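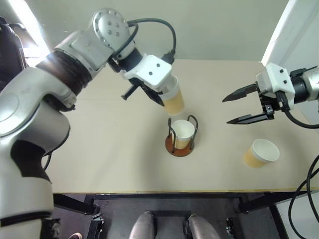

2018-02-16

Sigo con los vasos de papel. Blancos por el borde, color cartón por abajo, muy serios ellos, como si fueran a servir para algo más que para el café recalentado de las once. Compré 700 porque el paquete grande salía mejor de precio, y ahora vivo con 700 vasos. Bueno, con algunos menos. Larysa Pasichnyk dice que a este ritmo los heredarán mis sobrinos.

Lo del soporte fue idea suya. Alambre negro doblado en lazos, base redonda de madera rojiza, muy mono. Lo encontró en una tienda de Tejada y me lo trajo envuelto en papel de periódico, con la cara de quien te regala un perro. Se supone que los vasos van dentro, uno metido en otro, y que así se acaba la costumbre de dejarlos sueltos por la mesa. Se supone. Hoy, a media mañana, había uno en su sitio y otro plantado a la derecha, por libre. Me pasa igual con las llaves y el cuenco de las llaves.

Por la tarde intenté poner orden de verdad. Apilar vasos parece un oficio sin misterio hasta que los aprietas de más y luego no hay quien los separe. Tiré 5 por ese motivo, con remordimiento, y uno más por haberlo usado para guardar clips. Con la pila alta el invento empieza a torcerse y me da la impresión de estar cuidando a un borracho elegante. La dejé más baja y me fui a contestar correos.

De Hallent siguen sin decir nada del presupuesto. Diecisiete días. Les he mandado otro mensaje, amabilísimo, que he tenido que escribir dos veces porque en el primero se notaba todo.

Larysa pasó a las seis a recoger la bufanda que se dejó. Miró la mesa, miró el soporte y no hizo comentarios, lo que en ella equivale a un discurso. Luego cogió un vaso, se sirvió café, se lo bebió de pie hablando del viaje de junio a Plodlow (quiere ir en tren; yo quiero no ir) y lo dejó al lado del teclado.

Al lado del teclado, repito. Lo apunto con la fecha bien puesta para cuando haga falta.

Mañana, comprar leche y llamar al dentista.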